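Shelf Work at Menton: Gallery

Posted August 4, 2018

Menton is the name we gave to our shelf-stocking study, and also, by now, the name everyone uses for the room it happens in. The question behind it is a narrow one. A robot arm that can pick up a drink container from an open table often fails when the same container stands in a row on a store shelf. We wanted to know how much of that failure comes from the hand, how much from the camera, and how much from the plan the arm follows on its way in.

The method is simple to describe. A person guides the arm through a task a number of times. The joint positions, the finger positions and the camera views are saved together, and a model is trained to produce the next small motion from the last few views. At test time the person steps back and the model runs alone. We compared two versions of the model. The first sees only the view from above. The second also gets a view from close to the hand.

This page is meant for people who have read the short report and asked what the setup looks like. It leaves out the training details. Those are in the report, along with the table of results for each product.

A few notes on terms before the pictures. A "run" is one attempt at one container, from the arm's start position to the release. A run counts as good if the container ends upright, inside its marked spot, with its neighbors still standing. A container that is placed well but knocks over the one next to it is a failed run. We went back and forth on that rule and kept the strict version, as a store would care about both.

The full set has 947 guided runs in it, recorded at Lavarcombe over 18 working sessions. Runs where the operator stopped early were kept and tagged. They are useful for training the part of the model that decides when to back off.

The products are ordinary ones: bottled drinks, cup-shaped containers, boxed snacks, snack cans. We picked them for shape and surface. Clear and shiny plastic is hard on depth sensing, and a container with a label wrapped around it looks different every time it turns. Boxes are easier to see but harder to put back straight.

Close view at the hand, with bottles and cup-shaped containers nearby:

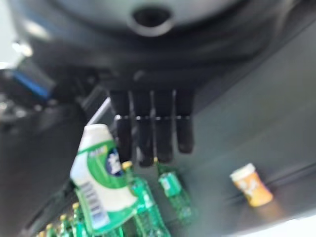 From higher up, the gripper on a green-and-white container on the top shelf:

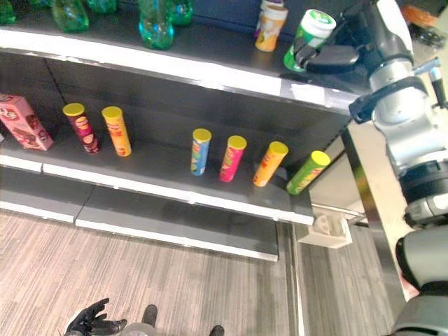 The main result is that the close view helped most in the last part of the reach. With only the view from above, the arm itself hides the container just when the fingers need to close. The model then works from memory, and small errors in position turn into a push. Adding the close view cut down on pushes, and the gain was largest for containers standing near each other.

It did not help everywhere. Two kinds of runs got slightly worse:

Boxed items set at an angle. The close view fills up with one printed face and the model loses track of the edge it should line up with.

Containers that start out leaning. The model was mostly trained on upright ones, and it tends to straighten the hand too early — the fingers then meet the side at the wrong height.

We tried 3 settings for finger speed. The slowest gave the best results, but it made each run long enough that we would not suggest it for real stocking. The middle setting is the one used for all numbers in the report. The fast setting was dropped after the first round of testing.

The Yousafzai planner, which we used as the comparison method, does well on open tables and on shelves with wide gaps. It needs a clean outline of each container, and on a full shelf it often refuses to start. We counted a refusal as a failed run for both methods. Some readers have said that is unfair to the planner, since a refusal does no damage. The report now gives the figures both ways.

Next is the move to Clestholm, where the shelves are deeper and the lighting is harsher. We plan to keep the same arm and the same products for the first round so that only the room changes. New guided runs will be added after that, with more leaning and fallen containers at the start.

The tagged runs can be requested through the project page. Please say which product groups you need, as the full set is large and we send it out in parts.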